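Filed under: Home & Civic Life
3 min read
Print | E-mail this page

Cleaning up after a campaign season

I said yes to yard signs for Jamila Chowdhury's run for the Arkotdale council, and by November my garage looked like her headquarters (she won, hooray!). So, a few things I've learned about getting a house back to normal.

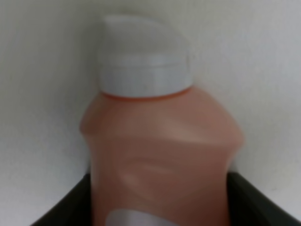 Sticker gunk is the big one. I had bumper stickers on my front window, my mailbox and, thanks to my nephew, the fridge. Warm them with a hair dryer for 30 seconds, peel slowly from a corner, then rub cooking oil on whatever's left. I keep the oil in an old plastic bottle with a flip-top cap, like the peachy one with the white top, so I can dab out a little at a time and not flood the windowsill. Wash it all down with dish soap after.

Yard signs come next. Pull the wire legs straight up, wiggling as you go, and do it after a good rain if you can. I had 14 to get through on Hunergate and my wrists knew it!
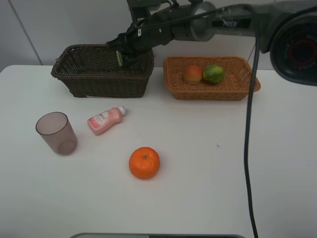
Hose the signs off flat on the driveway and let them dry before stacking, or they'll stick together by spring. The blank side makes a great drip mat under paint cans.

Then there's the mail. I recycle the glossy flyers right away and keep only the ones with meeting dates or a phone number on them.

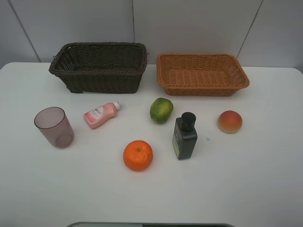

Those go on a clip inside the pantry door, next to the trash schedule. The council meets at 7 p.m., and I'd like to remember that this year.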